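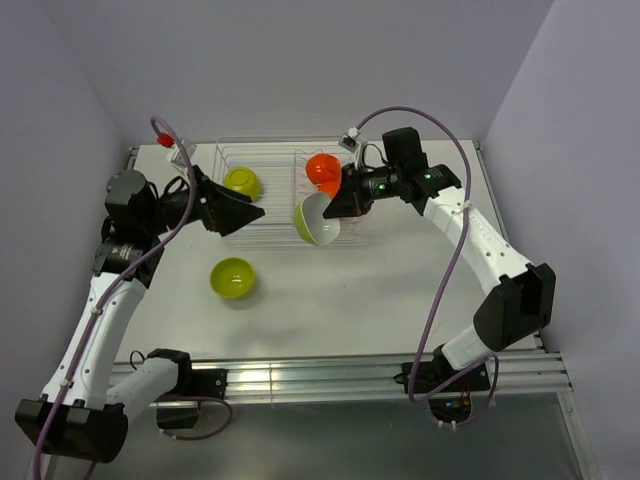
Cyprian Witkowska pregunta si los cuencos hay que ponerlos de canto siempre, porque en su escurridor los más hondos se le caen hacia delante y acaba dejándolos planos. La respuesta corta es que de canto escurren mejor, pero depende de la separación entre varillas y del fondo del cuenco. Lo que sigue vale para un escurridor de alambre pequeño, sin bandeja o con ella, y para vajilla de diario: cuencos, tazas y algún plato.

## Antes de empezar

Hace falta:

- un escurridor de varillas con separadores verticales
- un paño seco o una bandeja debajo
- la vajilla ya aclarada

Mide el hueco entre dos separadores. En el Zornen que tengo yo hay 3 cm, suficiente para el borde de casi cualquier cuenco. En el Tudix anterior había 2 cm y los cuencos de pared gruesa no entraban. Si el tuyo es de los estrechos, salta al apartado de los cuencos que no encajan.

Coloca el escurridor al fondo de la encimera, pegado a la pared pero sin tocarla, y deja libre la parte de delante. Ahí se va apoyando lo que espera turno.

## Orden de colocación

1. **Sacude cada pieza sobre el fregadero.** Dos golpes de muñeca bastan. El agua que se queda en el aro de la base es la que luego moja la balda.

2. **Empieza por los cuencos.** Ocupan más que ninguna otra cosa y conviene decidir su sitio con el escurridor vacío. Sujeta el cuenco por el borde, inclínalo hasta que quede de lado y baja el canto opuesto entre dos separadores. Suéltalo cuando notes que la pared descansa en la varilla.

3. **Todos mirando al mismo lado.** Si un cuenco abre hacia la derecha, el siguiente también. Así encajan en parte uno detrás de otro y queda aire entre ellos. Cara contra cara se pegan y el interior tarda el doble.

4. **Deja un separador libre entre cuenco y cuenco.** Con los muy hondos, dos.

5. **Las tazas van después, en los extremos.** Si tienen asa, esta queda hacia fuera. Una taza sin asa se sostiene bien entre las varillas, detrás de un cuenco inclinado, siempre que no lo empuje.

6. **Los platos, al final.** Entran en cualquier hueco.

Para sacar las piezas se sigue el orden contrario. Coge primero las tazas, porque si tiras de un cuenco que hace de tope se viene abajo lo de detrás.

## Cuencos que no encajan

Si el cuenco se vence hacia delante, prueba a girarlo hasta que el aro de la base toque una varilla y haga freno. Con los de plástico ligero suele funcionar. Los Jaramillo de 11 cm se sostienen así sin problema; los Zullska, que tienen la base lisa, resbalan.

Si tampoco, boca abajo sobre el fondo del escurridor, apoyando un lado del borde en el travesaño para que entre aire.

Boca arriba solo lo dejo si voy a secarlo con el paño en ese momento. Un cuenco derecho guarda en el fondo el agua que le gotea de los vecinos, y esa es la queja habitual de quien dice que su escurridor no escurre.

## Si falta sitio

Seca a mano los dos primeros cuencos y guárdalos antes de seguir. Es más rápido que hacer torres. Los cuencos iguales se apilan en el armario, nunca en el escurridor, y solo cuando el aro de la base está seco al tacto.

En casa somos tres y con un escurridor corto nos arreglamos, fregando después de cada comida. Cuando se acumula el desayuno con la comida, hay que vaciarlo a la mitad.

## Limpieza del escurridor

Una vez por semana, agua caliente y un cepillo de cerdas blandas por los cruces de las varillas, que es donde se queda la cal. Si está blanca y dura, un chorro de vinagre, diez minutos y aclarado. Déjalo secar volcado, con los separadores hacia abajo.

El paño de debajo se cambia a diario. En verano, también por la noche.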